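Suture pads: is the expensive one worth it?

plunk171
Our skills lab wants to switch from the Segers pads to the Politz ones. Same size, and the pitch is that they "feel like the real thing." I've heard that about every pad I ever stuck a needle in. Anyone used both?

H_Magnusson
Used both. Politz holds a knot better near the edge of the cut. Segers tears if you pull up at all.

dryknot
Tears if YOU pull up at all. I teach on Segers and we get a whole term out of a pad.

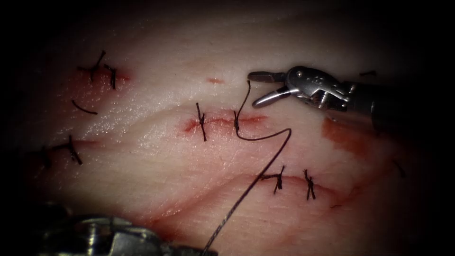 3 min read · 8 replies

plunk171
Four cuts on that one, several already tied. The red along the edges makes it easy to see where the wound is, I'll give it that. Doesn't tell me how it feels when the needle goes in.

dryknot
Red edges are decoration. Look at the short tails on the knot in the middle cut. A neat knot is down to practice and you can get that on a cheap pad.

H_Magnusson
Disagree. Beginners need to see the edges or they take lopsided bites. And a shiny surface is closer to what they'll meet later than dry foam.

tikex_fan
Has anybody seen numbers on any of this? Or is it all the brochure

plunk171
Brochure. I asked in January and I'm still waiting.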